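2024-12-03
Gripper comparison in simulation, counter-top set

Picked up from the February notes. Question is still whether the Bisgaard two-finger model can replace the Vonari one as our default before we spend any more time on the real arms. Both grippers run on the same two-arm robot, same controller (Cumar, position mode), same kitchen layout with the stone counter. Only the gripper model and its contact settings change between runs.

Set-up took most of the morning. The Bisgaard file came with finger lengths in millimetres and everything else in metres, so the first load gave fingers longer than the room. Scaled, reloaded, fine. Joint limits then had to be entered by hand for both fingers. The closing speed is now matched to the Vonari, otherwise the cycle times mean nothing.

Ran 100 trials per gripper on the right arm, picks from the counter top, start pose jittered each time. The left arm was parked with its gripper open and took no part. Time step unchanged from the last series. Logged wrist force, finger gap and object pose at every step.

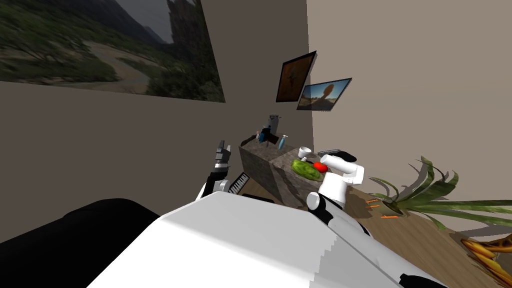 Vonari dropped 24 of its 100. Bisgaard dropped fewer on round objects and more on anything flat, where the fingertips ride up over the edge before they close. I would put that down to the tip radius in the model, which is larger than on the drawing. Need to check against the drawing before blaming the gripper.

Peak wrist force was higher with the Bisgaard on nearly every approach. Some of this is the extra mass at the end of the arm – the controller gains were tuned for the lighter one. Retuning only for the Bisgaard would spoil the comparison, so both get retuned or neither does.

One fault to note. At step 2164 of trial 61 the solver threw the object straight through the counter. Same seed, same result, so at least it repeats. Halving the time step cures it but roughly doubles the run time. Filed under Brakirska, ticket 344, with the log attached.

To do:
– correct the tip radius, rerun flat objects only
– friction sweep on both finger pads
– retune gains for both, keep the old set in the repository
– left arm picks, not started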